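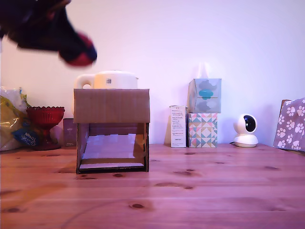 Dear Selorm, and dear everyone else on the list, I have been carrying your question about morning sitting around with me all week, to the grocery store and back, and I'm going to try to answer it properly even though the proper answer is probably shorter than what I'm about to write. You asked whether it still counts if your mind never settles, and my first thought was yes, and my second thought was that I would have hated hearing just "yes" in my own first year. So let me come at it slowly. When I sit down in the morning I try to be something like a cardboard box lying on its side on a wooden table, with the whole front open. Whatever comes in comes in, and whatever goes out can go the same way, and the box doesn't have to get up and do anything about it. I like that it's brown on the outside with a pale floor on the inside, too, and that the floor of it catches a little light. I know it's a homely sort of picture compared with the mountain lakes and lotus flowers we usually get, but I've never lived near a mountain lake and I have owned a great many boxes.

Selorm wrote:

> Hello all,
>
> I am fairly new here (I joined after the March weekend at Follarness) so please forgive me if this has been talked over many times before. I have been sitting every morning at 6 as suggested, for half an hour, before my daughter wakes up. On the weekend it felt wonderful. At home it is mostly planning. I plan breakfast, I plan what to say to my manager, I plan how I will describe my meditation to my wife. Then the timer rings and I have not been quiet for even one minute that I could point to.
>
> I have also started the Besard, since so many of you quoted from it, but it is 900 pages and I'm afraid I don't take much in. I read the same paragraph three nights in a row and each time it was new to me!
>
> So I have two questions. Does it count as practice if the mind never settles? And is it better to read the book straight through, or to leave it until I'm further along? I don't want to do this wrong, but I also don't want to drop it.
>
> With thanks for your patience,
> Selorm Sulemana

What a good message that is, and I suspect there was a fair amount of nodding going on across the list when it came in. The part about planning how to describe your meditation made me laugh out loud, because I have written whole speeches on that cushion. Some of them were quite moving. I once spent an entire sitting composing a talk on humility, with pauses for the audience.

About whether it counts. I started sitting nine years ago in the back room at Swanson Hall, before the Oseck group had a place of its own, and the woman who led us then had a habit I found maddening. You'd tell her your mind had been all over the place and she would say, "And how did you know?" Then she would go and put the kettle on. It took me most of a winter to see that she was really asking. If you know you were planning breakfast, then at some point you noticed, and the noticing is what we sit down to do. You may have noticed for only a second before the manager came back in. Fine. You had a second. I'd guess you had a lot of them and didn't give yourself credit, as they don't feel like much when they happen. They feel like failing, in fact, because the thing you notice is always that you've wandered.

I'd also go easy on comparing home with the weekend. At Follarness somebody else cooks the soup, the phones are in a drawer, and there are thirty-odd people being quiet on your behalf. I love it there and I go whenever I can get away, but I come home every time thinking I've been promoted, and by the second morning I'm thinking about the gutters again. For a long while I took this as proof that I was only good at it when conditions were perfect. Now I think of the weekends more as being fed. You're glad of the meal and you don't expect to go on chewing it for a month.

A few small things that have helped me, and please ignore whatever doesn't suit:

- Half an hour is long when you're starting out alone. Try fifteen minutes for a couple of weeks. I still drop back to fifteen when I've had a cold or a bad night.
- Keep a scrap of paper nearby and write down the one thing that truly can't be forgotten before you sit. One thing only, or you'll be making lists until the bell.
- Six o'clock is a suggestion. I sit after the dog has been out, which wanders from season to season, and there have been no complaints from above.
- When the timer goes, stay put for three more breaths before you decide how it went. I mean the deciding especially – I used to grade myself before I'd even opened my eyes.

I wouldn't worry over the planning itself, either. You have a child asleep down the hall and a job to get to, and a mind that thinks about breakfast at that hour is a mind that loves somebody. When I notice I'm planning I say "planning" to myself, in the voice I'd use if a neighbor had walked past the window, and then I go back to the breath. If I'm cross about it, I say "cross" as well. Some mornings that's the whole conversation.

Now the Besard. Oh dear. I have a soft spot for that book and I've also used it to hold a door open. I've never read it straight through, and I've met only a couple of people who say they have. The middle part on the stages is heavy going, and I think it does new people real harm if they start measuring themselves against it. I'd say begin with the letters at the back, which are short and kind and were written to people with households. Read one letter, then close it. If you read the same paragraph three nights running and it was new each time, it sounds to me as though you got three paragraphs for the price of one. I have underlinings in my copy that I have no memory of making, and now and then I come across one and wonder who that sensible person was.

If you'd like company with it, the reading circle in Oseck takes one letter a month and goes at a very gentle pace. There's a good deal of tea and some disagreement, mostly about the translation. You can come and say nothing at all. I said nothing for so long that when I finally asked a question, the man next to me turned around to see who had come in.

One last thought and then I'll let you all get on. Somebody on this list once worked out that by now she must have sat over 2000 mornings, and she said that of all those she could call to mind perhaps a handful. The rest were ordinary, with cold feet and a truck backing up outside. But when her mother was ill, she said, she found she could sit in the hospital and just be there in the room, and she hadn't been able to do that with her father. She didn't claim it was the sitting. I've thought about her message a good deal though, usually on mornings when I'd gladly have stayed in bed.

So do please keep on, Selorm, and keep writing to us. Others should jump in where I've got it wrong or gone on too long (both are likely), and I'd be especially glad to hear from anyone who began when their children were small, since mine were grown before I ever sat on a cushion and I've surely forgotten what the early mornings were like.

I still have your blue scarf from Follarness, whoever you are. It's washed and it's on the hook by my door, and I can bring it to the next reading circle.

Warmly,
Kirstin Tennant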